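April, print shop notebook, zine run for Prultero no. 4

Started the covers at 9:40 with the brown ink Meriem mixed. She calls it brown. Samah held a sheet up to the window and called it wet cardboard, and we went with it. Drum is still streaking on the left side, so Radwa's skyline strip has acquired some weather. She says keep it.

Ordered paper for 400, printed 381 before the master tore. Jui-lin wants to call that the edition size and number them by hand. Jui-lin has not offered a hand.
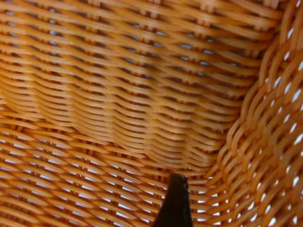
## Collating

Pages 3 and 4 swapped in the first stack. Xiaoqing's comic reads better that way, which she took fairly well. Fixed the rest anyway. The long-arm stapler jams if you're polite to it.

Still owe Bella two copies for the Latberg interview, and the table fee for Salem is due before the fair. Check if they take zines as payment (they did not last time).

Spare covers: the brown and the orange look fine side by side, so do half and half on the reprint. Samah to cut a new master, with the gutter moved over so the staples stop going through the drummer's face.
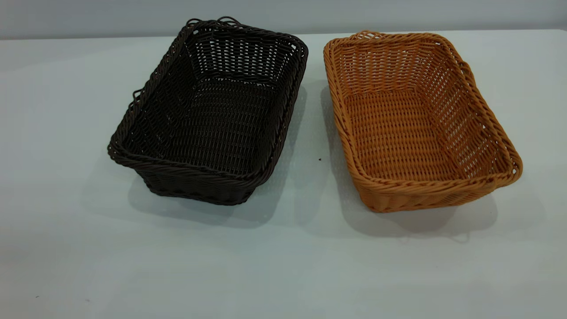
Proof notes for page 3: last panel too dark, lettering fills in at the small size. Redraw the balloon or lose the joke. Radwa votes lose the joke.

Drum cleaner nearly out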